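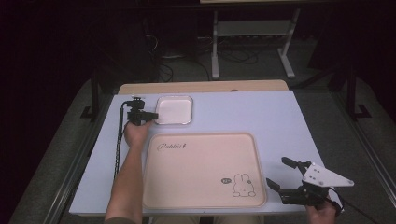

So I finally fixed the time sync problem, the one I've been whining about since before the holidays, and I want to write it down while I still remember what I did.

Quick recap if you skipped the last post. Each gripper has its own stream: video, finger opening, and pose. All of that goes through Pristley, which is my grab bag of Python scripts for turning raw recordings into something a policy can train on. The task I've been using for everything is the tray one (small white dish, big rabbit tray, put the one in the other). It's a silly little task but it's great for debugging, because both hands have to agree on where the dish is and when to let go of it.

And they didn't agree! I'd plot left and right finger opening on the same axis and the right hand would let go 43 milliseconds early, every single time. You'd think a constant offset would be easy, just subtract it and go to bed. I did that for a week. Then I recorded a longer session and the offset wandered, and my nice subtraction made the end of the session worse than doing nothing.

Davina Tosh was the one who told me to stop looking at the video timestamps. She asked what clock the finger encoder was using and I said "the same one, obviously," and then I went and checked and, well. The encoder stamps came from the board, the video stamps came from whenever my laptop got around to reading the buffer. Two clocks, and I had been comparing them like they were one. I went for a walk after that.

The fix is kind of boring. Everything gets stamped on the board now, and Pristley fits a line between board time and laptop time for the whole recording, throwing out the points where the laptop was obviously busy. Then I resample both hands onto one timeline before the poses get anywhere near the training code. I also made it refuse to export an episode if the fit is bad, which I should have done ages ago instead of staring at loss curves.

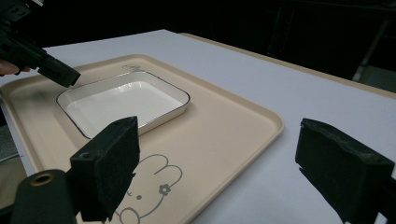
Next thing on my list is grasp labels. Right now I mark "closed on something" with a plain threshold on finger opening, and a thin rim and a missed grasp look almost the same to it. I want to use the motor current too, but it's noisy and I keep filtering it until there's nothing left. If you've got a filter you like for this, tell me!

I reran the export on the old January recordings and 215 of 250 episodes passed the new check. The rest have gaps too big to patch, so I'm dropping them. It hurts a bit, but I'd take that over teaching the policy to let go early.

Also the viewer now scrubs both hands together, so the left video and the right video stay on the same moment when you drag the slider. Over 3000 frames and it's still smooth on my old laptop. I'll put the code up once I've taken the hardcoded paths out of it.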